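Setting Up a Shared Meal Table

Cladau Community Kitchen
Guidance for hosts, revised in March

Hosts are asked to read this page before their first booking. Questions may be sent to Salma Ait Ali at extension 594.

Before guests arrive

Cover the table from end to end. Plain paper from the roll in the Witberg Room is suitable for most meals – cloth covers must be reserved in advance. Pull the paper snug and tape it on the underside only.

Set out plates and cups first, then cutlery, then serving dishes. Cold dishes should remain in the refrigerator until guests are seated.
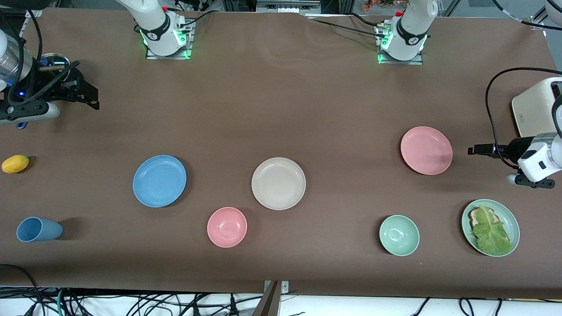 Place a serving spoon with every shared dish. Dishes that contain nuts, milk or egg must carry a card, and their spoons may not be used elsewhere. Blank cards are kept in the top drawer beside the sink.

During the meal

One host should remain near the serving dishes at all times. Perishable food may stay out for no more than two hours.

After the meal

1. Return chilled leftovers to the refrigerator, labeled with the date.
2. Fold the paper inward and place it in the general waste. Stained paper cannot be recycled.
3. Wipe the table and allow it to dry.
4. Sign form 3430 and leave it in the tray by the door.

Groups larger than the Witberg Room allows should apply for the Cherkaoui Hall using form 3953.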